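Place setting

A place setting is the group of dishes, utensils and drinkware laid out for one person at a meal. It can be as grand as a banquet cover with a fork for every course or as small as a bowl, a spoon and a cup, and the small version is by far the more common one around the world. The word "cover" is also used, mostly in restaurants, where it means both the setting and the guest who will sit at it.

Basic layout

Most settings are built outward from a plate or bowl. In the formal European and American pattern, forks go to the left of the plate and knives and spoons to the right, with the utensils used first placed farthest out. The glass stands above the knife. This is a wonderfully practical system, and a guest who has never seen a fish fork can get through a long dinner simply by working inward.

Everyday settings are much looser. Families who eat without a table knife often put the spoon and fork together on the right, where a right-handed eater can pick up either one. The cup then moves to the left, which keeps it clear of the elbow that is doing the work. In Thailand and the Philippines the spoon and fork are partners: the fork pushes food onto the spoon, and the spoon goes to the mouth. A knife is seldom missed.

Bowl and underplate

Setting a bowl on a wider plate is one of the oldest tricks of the table and still one of the best. The lower plate, called an underplate or underliner, catches drips, gives the fingers something cool to hold when the soup is hot, and offers a spot for bread, bones or a used spoon. Large decorative versions are known as chargers and are often cleared before the main course arrives.

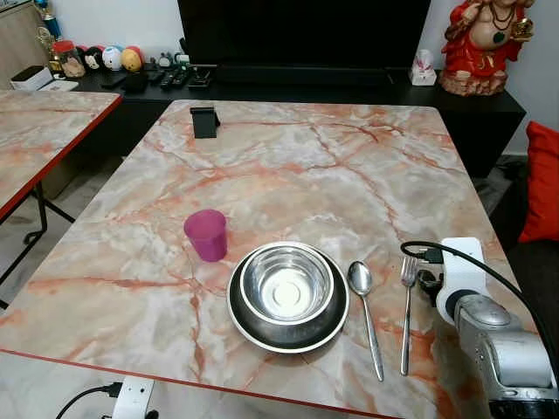 The pair does not have to match. A plain bowl looks splendid against a dark plate, and many cooks enjoy mixing pieces from different sets for exactly that contrast. What matters more is the fit: the base of the bowl should sit flat, with enough rim left over to rest a spoon.

Materials

Stainless steel is a great favorite for daily use, especially in India, where steel plates, bowls and tumblers are found in homes, school kitchens and temple dining halls. It does not chip, it stacks neatly, and it stands up to years of scrubbing. In her booklet "The Steel Shelf," the household writer Shalini Uniyal records the contents of one family kitchen in loving detail, listing 41 steel pieces, 20 of them bowls. Some had been given as wedding presents and carried the owner's name engraved on the rim.

Ceramic holds heat better and comes in an endless range of glazes. Plastic is most often seen in cups, where its light weight and bright colors make it popular with children and for meals outdoors. Colored tumblers have a happy side benefit in large families, where each person can claim a color and keep the same cup all day.

Spoons and forks

The standard table fork has four tines, though forks with two or three were usual in earlier centuries and survive in serving and dessert pieces. A dinner spoon has an oval bowl, while the round-bowled soup spoon is a later specialty. In Britain and the United States both are normally laid with the bowl or tines facing up. Older French custom turns them face down, which shows off a crest engraved on the back of the handle.

Teaching and practice

Laying the table is often a child's first regular chore, and a very good one. Tsutomu Matsuda's classroom guide "One Place at a Time" suggests starting with 2 settings and letting children invent their own arrangement before showing them the usual one. Many of them get remarkably close!

See also

Charger plate
Table manners
Thali
Tumbler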